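Octavian Ene
29 Aug 2024
7 min read

Sourdough log, shared kitchen, continued from the last entry. I am writing up the rye trials properly this time, as the notes on the fridge door got wet and half of them can't be read. Anyone on the Bostow bench who wants the original weights can ask me, but they are mostly copied out below.

Where we left off: the January starter was too sour and too slow. It had been kept at 14 degrees in the cellar and fed every second day, and the loaves came out flat with a gray, gummy line along the bottom crust. I threw out most of it and built a new one from two spoonfuls of the old, fed with whole rye and water in equal weights. It has been kept on the shelf over the sink and fed morning and evening. It now doubles between feedings and smells of apples, with a little vinegar if I am late.

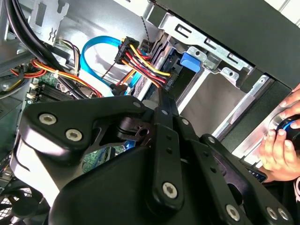

BOSTOW, August

Flour first. The Alaoui rye is coarser than what we had in the winter. I sifted a cupful to check and a lot of bran stayed behind in the sieve. It takes up more water than the old flour and keeps taking it up for a good half hour, so a dough that looks like soup at mixing is a paste by the time the tin is greased. I kept adding flour in the first trial when I should have waited. Noted for next time: mix, walk away, come back, then judge.

Trial 1. 495 g rye, starter from the evening feed, salt, water by feel. Too much flour added late, as above. Dough stiff, cracked across the top before it went in. Baked hot for fifteen minutes and then turned down. Crust good, crumb tight and dry at the edges. Fine toasted. Tasted flat the first day and better the second.

Trial 2. Same flour weight, water measured at 469 g and all of it put in at the start. Mixed with a wet hand, left for half an hour, mixed again. This was much easier to handle. I smoothed the top with the back of a spoon and dusted it with rye. It rose to just under the rim of the tin in a little over three hours. Small holes opened in the dusting and I took that as the sign to bake. I think I was right, though I could have gone ten minutes sooner. There was a slight dip in the middle when it came out.

Trial 3. Same as trial 2, with a scald. I poured boiling water over a quarter of the rye the night before, covered it and left it wrapped in a towel. By morning it was sweet and brown and as thick as porridge. The water for the scald came out of the total, so the final dough had the same amount as before. It felt wetter anyway. Rose faster than trial 2. Crumb moist all the way through, no gummy line, and the flavor is the best of the three by a long way. It also sliced cleanly on the second day, when trial 2 was still sticking to the knife.

Trial 4. Scald again, plus caraway and a spoonful of dark syrup. I don't like this one as much. The syrup burned on the corners and the caraway covers up what the scald does. Two people asked for more of it, so it stays on the list, with half the caraway.

Salt. I forgot it in the first mix of trial 3 and had to work it in at the second. No harm done as far as I can taste. I have moved the salt jar next to the scale.

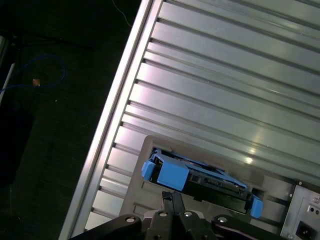
The oven is the part I still don't trust. The dial on the Sokano reads high at the top end. I put the hanging thermometer on the middle rack and let it sit through two full heating cycles, and it settled well short of where the dial was pointing. Lower down the dial and the thermometer agree. So the hot start is less hot than I have been writing, and anyone repeating trials 1 to 4 at home should go by the color of the crust and ignore the temperatures in my older entries.

It also runs hotter at the back left. Trial 2 has a darker corner to show for it. I now turn the tin when I turn the heat down and that evens it out well enough.

Steam: a tray of boiling water on the bottom rack for the first ten minutes, then out. I tried leaving it in for the whole bake in trial 1 and the crust went leathery. A spray bottle made no difference that I could find.

Tins. The long one with the folded ends leaks if the dough is wet, and trial 3 left a burned skirt on the rack. Use the short one. Grease it with butter and then dust it. Oil on its own slid to the bottom and the loaf had to be cut out along one side.

Cooling. Leave the loaf in a cloth until the next day before cutting. I know how it smells. The one I cut warm smeared all over the knife and I blamed the bake, when the other half of the same loaf was perfectly good in the morning.

To do:

Repeat trial 3 with no changes at all, to see if it holds.

Try a third of the rye in the scald.

Half caraway, no syrup, for the people who asked.

Dry some starter on baking paper as a backup and label the jar. The last jar said only "Iken" and I can't remember if that was the flour or the starter.

Order more rye. There is enough in the bin for two loaves, possibly three if I keep the tin small.

Starter fed this evening, shelf over the sink, lid loose. If you are in before me tomorrow, please feed it with the coarse rye and leave the white flour alone.

Comments

mollybakes: Did you let the scald cool all the way before the starter went in? Mine was still warm in the middle once and the dough never moved.

Octavian Ene: Yes, it had the whole night. I broke it up with a fork in the morning and it was cool right through.

rye_guy2497: Same trouble with syrup burning. I put foil over the top for the second half of the bake and it came out fine.

Tess: I had the caraway one with cheese. Please don't halve it.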